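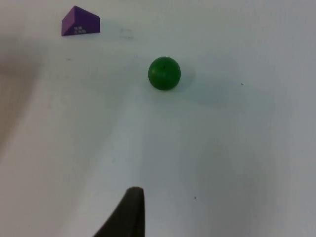 招募｜来Gurnden一起玩积木、收积木（二月场，家庭和成年人都欢迎）

分享 16　评论 9

Gurnden积木桌又要开桌了！上一轮结束以后一直有人在后台问什么时候还有，我们也憋了很久，终于把场地、时间和桌子都凑齐，这回可以正正经经发一份招募了。

先说要做的事，其实很简单：一张白色桌面，几块积木，几个小球，再加一个篮子。大家轮流把东西摆出来，搭一点什么，再一件一件收回去。听上去像幼儿园下午的最后一刻钟，对吧？可我们真的觉得收拾这件事好玩得很，值得单独拿出一个上午来做。球会滚，三角的积木怎么放都有个尖角顶着别人，方的最听话，可是方的一多，大家又开始较劲谁码得齐。每桌收法都不一样，有的按颜色，有的按形状，有的把球全留到最后，然后满桌子追。

活动由Gurnden主办，Drumemex提供桌子和场地，地点在Pereyra文化楼405室。电梯出来往左走到底，门上会贴一张绿纸。楼下单车棚可以停车，汽车请停到后面那条街，楼前的位子是给送货车留的。

时间定在二月，上午9点开始，每场2小时，中间休息一次。具体哪一天我们会在报名确认之后单独发消息，因为还要跟楼里协调一下（他们在排展览，走廊偶尔会堵）。每场招16人，大人小孩都算在内，一家三口就占三个名额，请填表时写清楚。

我们想招两类参加者。

一类是带孩子来的家庭。孩子满三岁就行，上不封顶，上小学的也别觉得自己太大了，大孩子想出来的收法往往最刁钻。大人请务必一起上桌，手机先放包里。我们特别希望看到大人忍住不去帮忙，孩子把绿球放进篮子又拿出来再放一遍，这个过程请让他玩完。

另一类是没有带孩子的成年人，一个人来也很好。学设计的，做幼教的，喜欢整理柜子的，或者只是很久没摸过积木的，都请来。上一轮有一桌全是大人，安安静静搭了半个上午，收的时候为了一块紫色的该归哪一堆争得不可开交，场面非常动人。

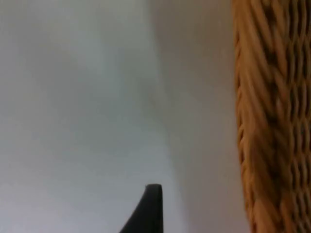
上一轮来过的一位妈妈后来写信给我们，说孩子回家之后把浴室里的小鸭子也按大小排了队，排完再一只一只“请”回盆里，边请边报数，她在门口听了好久没舍得进去。她还提了个意见，说篮子离桌子太远，小朋友够着费劲，一来一回容易撞到旁边的人。

这个意见收得太及时了！新一轮我们会把篮子挪近，也准备了几个矮一点的，三四岁的孩子站着就能放到底。另外桌与桌之间多留了过道，上次最挤的窗边那张桌子干脆撤掉了。

积木这边也有变化。我们用的主要是Hernura那一套，颜色很正，拿在手里有点分量，倒下来的声音也好听。旧的那批有些角磕花了，我们没有换掉，擦干净照样上桌。有人专门喜欢挑旧的，说好认。小球以绿色的为主，会另外配几个别的颜色，给喜欢分类的朋友加点难度。

当天的流程大致是这样：

到场签到，洗手，找桌子坐下。
第一段自由摆，不给题目，想搭就搭，想把东西排成一条线也行。
休息，有热水和一点饼干，请不要把饼干带上桌面。
第二段是收拾，每桌自己商量一种收法，收完打乱，再换一种收法来一遍。
最后大家坐下来聊一会儿，说说哪一种最顺手，哪一种最好笑。

聊的内容我们会用笔记下来，整理成一份小册子，之后寄给每一位参加者。册子里只写收法，不写姓名。如果您不愿意自己的话被记下来，签到时说一声就可以，照样玩，照样有饼干。

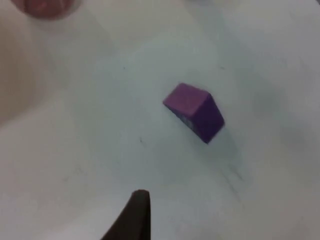 再说说常被问到的几件事。不需要自带积木，但如果家里有一两块特别想带来的，欢迎带，请在底下贴个小纸条写上记号，省得收的时候一起进了我们的篮子。衣服穿得方便抬手就好。袖口宽的衣服最容易扫倒别人搭的东西，上次为此哭过两个孩子和一个大人。

活动不收费，也没有酬劳，参加者每家可以领一个布袋，大小刚好装一套积木。布袋是Drumemex的朋友们自己缝的，针脚有粗有细，挑到哪个算哪个。

对了，每场还想再找两位帮手！帮手要早到一会儿，一起擦桌子，把积木按桌分好，散场后留下来检查桌底和柜子底下（球最爱去的地方）。有没有经验都没关系，腰好就行。帮手不占参加者的名额，也有布袋。

报名方式：在本页下方留言，写“报名”或者“帮手”，再写上来几个人，有孩子的请注明年龄，我们会私信发表格给您。表格很短，一杯茶没凉就能填完。名额按收到表格的先后来排，满了会转到候补，有人临时来不了的话我们马上联系候补的朋友。已经报上又改了主意的，请尽早告诉我们，哪怕是前一天晚上也比不说好。

需要轮椅通道的请在留言里提一句，Pereyra的侧门有坡道，正门只有台阶，我们会提前请人把侧门打开。听力或视力不太方便的朋友也请告诉我们坐哪里舒服，桌子可以随便挪。

想来又拿不定主意的，先留个言问问也行，我们每天晚上都会回。二月见，记得把指甲剪短一点，抠小球的时候用得上！

收藏 2　转发 16　查看全部评论（9）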